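FOR IMMEDIATE RELEASE – July

Flilgate student robotics club reports its shirt-folding results, including the poor ones

VISBRIDGE – The Flilgate robotics club today released a plain account of its student laundry project, along with a warning not to expect a household helper any time soon. The students set out to have a robot with 2 arms fold a T-shirt. They logged 1000 attempts and have posted notes on every one, good or bad.
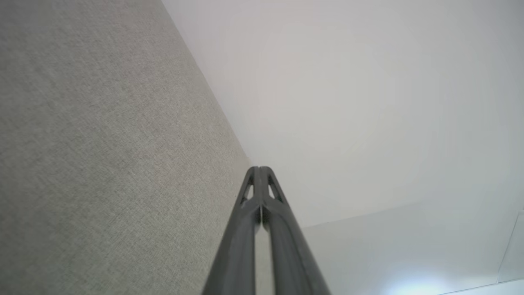 Gripper fingers at the Flilgate work area.

The club makes no claim that its robot "understands" clothing. Many school projects are shown once, on a good day, and the students think that habit has made people expect too much. Much of their own time went into dull work – lining up the arms, restarting runs and arguing over what counts as a fold.

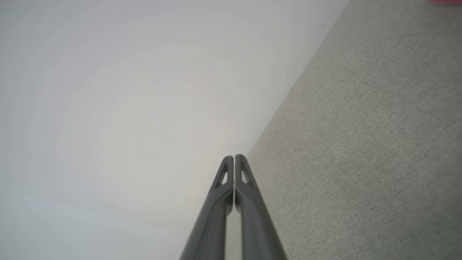

Will the robot be folding laundry in homes soon?
The club doubts it. A person still sets out each shirt by hand, and a change of fabric is often enough to spoil a run.

The project will be entered in the Pendurley Student Automation Challenge in the fall. Teams there are scored on repeat runs, a rule the club asked for and may come to regret.
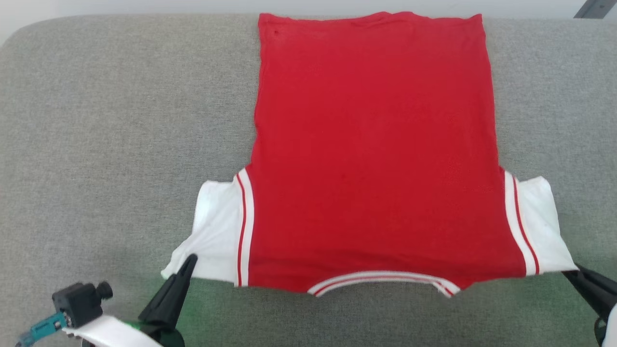 Money for parts came from the Marciniak Fund, which placed no conditions on what the club could publish. The students chose T-shirts over towels for the entry, knowing it would probably cost them points. A red shirt with white sleeves, laid collar toward the grippers, gives the arms a soft sleeve on each side to deal with, and sleeves bunch up. Club notes list sleeves as the most common source of trouble.

The full log is open to anyone at the club's Monday sessions in Visbridge.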